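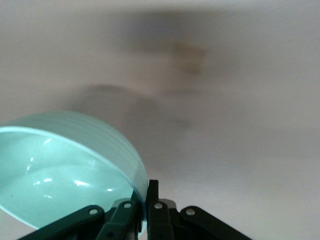

OK I have been baking my way through the same rye bread for two winters and I finally have things to say about it. Thread!

First, rye dough is not wheat dough. If you learned on white loaves you will want to knead it. Put your hands down. It's closer to thick mortar than anything stretchy, and a spoon does the whole job.

My starter is 100% whole rye, fed the night before. I take a spoonful from the fridge, add 200 grams of rye flour and the same weight of warm water, cover it and go to bed. By morning it smells like green apples and I get weirdly happy every single time.

If yours smells like nail polish remover it's hungry. Feed it twice and try again. I have never managed to kill one, and I once left mine alone from July until the leaves were down.

Flour! I use the dark stuff from the mill shop in Trorville, the coarse grind in the brown sacks. It drinks more water than supermarket rye, so if you're using a finer one hold back a splash and see how it looks. You want it to slump off the spoon slowly.

Things I put in: caraway (lots), a spoon of molasses, salt, sometimes a handful of stale rye bread soaked in hot water and squeezed out. That last one sounds like a thrift trick and it kind of is, but the flavor gets so much deeper. Try it once, please!!

Things I tried and took back out: orange peel, beer, walnuts. The walnuts were fine, I just kept wishing I was eating the plain one.

Shaping: wet hands, scoop it into a greased tin, smooth the top with a wet spatula, dust with flour. When the flour on top starts to crack like a dry creek bed, it's ready for the oven. Could be an hour, could be three. My kitchen is cold so it's usually three.

Oven as hot as it goes for the first 15 minutes, then down to 375 for most of an hour. A thermometer poked in the middle should say 205 or a bit over. I pulled them too early for the whole first winter and wondered why my bread knife came out gummy.

And now the hard part. You can't cut it. I know. Wrap it in a towel and leave it until tomorrow. Two days is even better. The crumb sets and the sour calms down and it slices thin like it should.

Someone asked about the tin. It's an old Brudden loaf tin from a yard sale, long and narrow with straight sides. Any narrow one works. In a wide tin mine came out flat and a little sad, still tasted great.

Best toppings so far: cold butter and radishes, smoked fish, or just butter and honey while standing at the counter at 6 am. Egg salad is up there too. I had it with pickled beets last week and have thought about it every day since.

It keeps for a week on the counter, cut side down on the board. Don't put it in the fridge, it goes hard. It freezes really well in slices though, and goes straight into the toaster.

Next loaf I want to try scalding part of the flour, the way they do it at the bakery in Estitz. Theirs comes out almost sweet with no sugar in it and I need to know how! If you've done a scald with coarse rye tell me how much water you used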